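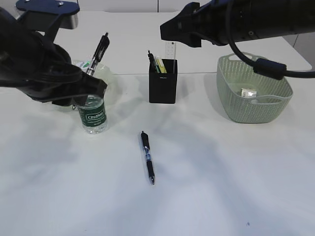

Do I need to calibrate the Hinelar meter before the first reading?
Only if you opened a strip vial from a different lot than the one in the box. The meter reads the lot code by itself, though we would still check it against the vial.

Section 4. Checking the meter with control solution

The Flovberg brochure says the Hinelar is ready out of the box. Treat that as a sales line until you have run the check below.

1. Wash and dry your hands. Hand sanitizer is no substitute, whatever the bottle claims.
2. Insert a strip, gray end first. The screen shows a drop symbol.
3. Hold the center button for 2 seconds until CTL appears. Without CTL, the result is stored as a blood reading and will skew your averages.
4. Discard the first drop of solution and touch the second to the strip.
5. Compare the result with the range printed on the vial – the vial, and never the carton.

Note: A result inside the range means the meter and strips agree with the solution. It says nothing about your technique with a finger stick. 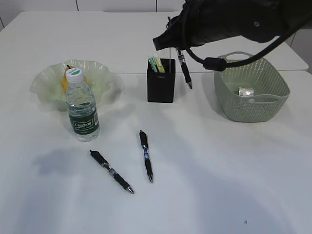
How many results does the meter keep?
It keeps 560, then overwrites the oldest. Copy out anything your clinic wants to see before then.

Caution: Do not change an insulin dose on the strength of one odd number. Repeat the test with a new strip. If error 3566 shows twice, stop using the meter and contact the Dolan service desk in Gillville.

6. Press the center button once to leave CTL mode. The meter is supposed to do this by itself – check anyway.
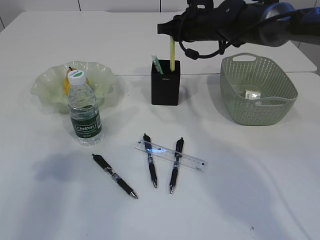 Fig. 4. Desk items on a table under a robot arm.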